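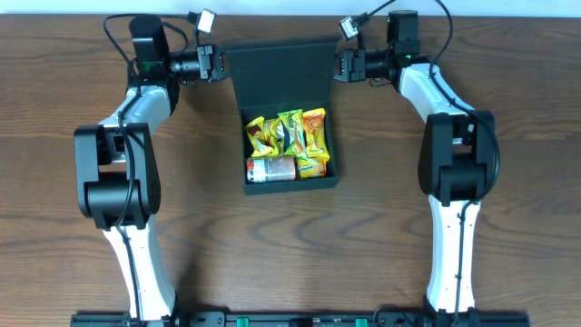
Plodora wants your worst box-packing on the record

By Fraser Buchanan
Friday, 2 min read
9 shares | 8 comments

I spent the morning at Plodora's workshop in Flenville, and I now have strong feelings about snack packets. The little company is teaching a pair of robot arms to handle gift boxes, and the way you teach them (for now, anyway) is to do the job yourself, over and over, with your hands on the controls while everything gets recorded. Each run is called an episode. They had 534 of them saved when I walked in, and the target for the end of October is a lot higher than that.

The project is called Jostiseck, and I never did get a straight answer on how to say it. The idea is simple enough: the learning system gets the camera video along with every movement the arms made, and it tries to work out what a person would do next. Snacks are a good subject, the crew told me, as a crinkly packet never sits the same way twice. A can is a different headache — it rolls.

They let me drive for a while. My first try was awful! I came in too fast, bumped the box and had to start over, and I figured they'd toss that one. Nope, it got a label and went in a separate folder with the other misses. The good runs go in the main pile, and somebody watches each one before it counts.
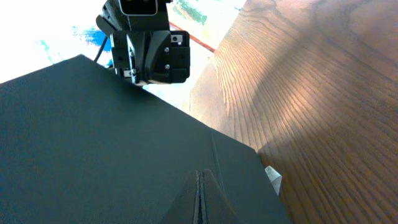 The wrist cameras were what got me. Up on the main view you feel like you know where everything is, and then you switch to the close one and a plain old box corner looks like the side of a mountain. The system gets both kinds of view, so the people driving are asked to slow down near edges and keep the gripper where its camera can still see something useful. I was told this more than once.

Plodora is calling this batch Sultana, and it'll be used for a first round of training next month. After that the arms get to try it without anybody driving, and the plan is to go back and record more of whatever they're bad at. My guess is the can.

They're looking for more people from town to come in and drive, with sessions running 2 hours each. You don't need any experience, and left-handers are especially welcome. I've already signed up for another one — I want at least one run in the good pile.

8 comments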